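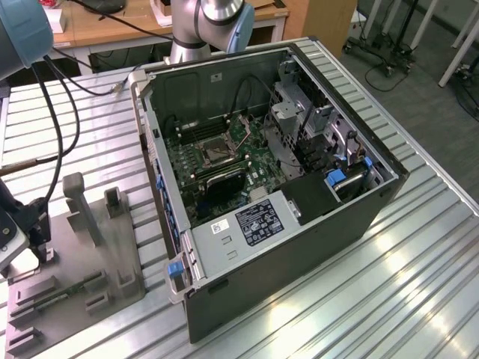
Torre abierta sobre la mesa de trabajo, con el zócalo del procesador vacío.

Visita a la hilandería Hubmann: lana merina, cardas viejas y una tienda pequeña

13 de junio de 2019 · Lectura: 5 min · Compartido 8 veces

Llevaba dos años comprando mechas peinadas de Hubmann para hilar en casa y nunca había visto de dónde salían. En mayo abrieron las puertas a hilanderas y tejedoras que se apuntaran por correo, y me apunté. Éramos un grupo pequeño, casi todas mujeres, más un señor que teje calcetines a máquina y que tomó más notas que yo.

La hilandería está a las afueras del pueblo, junto a un canal que antes movía la maquinaria y que ahora solo hace ruido. El autobús para delante. Si vais en coche, hay que entrar por el camino de atrás, porque el portón principal se reserva para los camiones de la lana.

Nos recibió Roswitha Pichler, encargada de la clasificación. La visita fue en inglés, con partes en alemán que una compañera nos iba traduciendo. Empezamos por el almacén de vellones. Llegan en sacas, con una etiqueta donde figuran la granja, la raza y la fecha del esquileo. Roswitha abrió una de merina y otra de una oveja de montaña local y nos dejó meter las manos. La diferencia se nota enseguida: la merina se pega a los dedos por la lanolina y tiene el rizo muy apretado; la otra es más larga, más seca y pincha un poco. La segunda la usan sobre todo para fieltro y para zapatillas.

La clasificación se sigue haciendo a mano, sobre una mesa de rejilla por la que caen la tierra y los cortes dobles. Separan el lomo, los costados y las patas. Lo de las patas no se tira, va a una empresa que hace aislante para tejados.

Después vino el lavado. Es la parte menos bonita y la que más me interesaba, porque en casa siempre me sale mal. Ellos pasan la lana por varias cubas con agua cada vez más limpia, sin frotar y sin cambios bruscos de temperatura. Pregunté por el jabón y me dijeron que usan uno neutro y menos cantidad de la que la gente cree. Mi error, según Roswitha, es meter demasiada lana de golpe en el barreño. Desde entonces lavo en tandas de 300 gramos y el resultado ha mejorado.

La sala de cardas es lo más impresionante. Hay dos, una moderna y otra antigua, de hierro pintado de verde, que usan para los encargos pequeños. La antigua estaba en marcha y había que hablar a gritos. El velo de lana sale por el extremo casi transparente y se recoge en un bote alto, enrollándose solo. Está prohibido acercarse a los cilindros con bufandas o mangas anchas — a mí me hicieron quitarme el chal — y conviene llevar zapatos cerrados.

De ahí pasamos al tinte. Lo lleva Brendan Kavanagh, un irlandés que llegó para una temporada y se ha quedado. Tiñe en mecha, antes de hilar, y las mezclas de color se hacen luego en la carda. Nos enseñó el cuaderno de recetas, con un mechoncito grapado en cada página. La última ficha llevaba el número 2533, aunque muchas son variaciones de los mismos azules. El color más vendido es un gris verdoso que llaman Pliltotside, y que en la pantalla del ordenador parece marrón. En persona es otra cosa. Si lo habéis descartado por la foto de la web, pedid una muestra.

También hablamos de los tintes naturales. Brendan los hace en otoño, con gualda y rubia, y en cantidades cortas. No los vende por internet, porque cada baño sale distinto y la gente devuelve las madejas cuando no coinciden con las que ya tiene. Me parece comprensible, aunque es una lástima para las que vivimos lejos.

La hilatura propiamente dicha ocupa la nave más larga. Hacen un hilo de un cabo, que se vende en conos a talleres de telar, y dos retorcidos para tejer a mano: Unon, de dos cabos, y Halisent, de tres. Yo conocía el primero. El segundo es más redondo y marca mejor las trenzas y los ochos; me llevé suficiente para un chaleco. Como no lleva tratamiento para lavadora, hay que lavarlo a mano y secarlo en plano.

El recorrido termina en la tienda, que es un cuarto con estanterías hasta el techo y una caja de cartón con restos que se venden al peso. Los restos merecen la pena. Saqué un puñado de mechas de colores sueltos que ya he convertido en un hilo a rayas. Se puede pagar con tarjeta. Los precios de las madejas son los mismos que en la web, de modo que solo os ahorráis el envío.

Cosas que mejoraría: la visita dura dos horas y media sin sentarse, no hay cafetería y en el lavado hace mucho calor. Tampoco quedó tiempo para probar las ruecas que tenían en la entrada, y eso que en el correo lo anunciaban. El grupo se fue retrasando en la sala de cardas y al final hubo que elegir entre las ruecas y la tienda. Elegimos la tienda.

Según nos dijeron, el año pasado salieron de allí 3000 kilos de lana hilada — poco para una fábrica, pero más de lo que yo imaginaba viendo el edificio. La próxima jornada será en otoño, todavía sin fecha. Para apuntarse hay que escribir a la tienda y decir si se necesita traducción.

3 comentarios

Maite
¿Se puede llevar vellón propio para que lo carden? Tengo dos de churra en el trastero y no sé qué hacer con ellos.

la_rueca_azul
Yo tejí un jersey con Unon y hace bolitas en los codos, pero solo el primer invierno. Luego se asienta. Gracias por lo del gris, lo tenía descartado.

Carmen T.
Maite, a mí me cardaron uno el año pasado. Tiene que ir lavado y tardaron bastante. Pregunta antes por el mínimo.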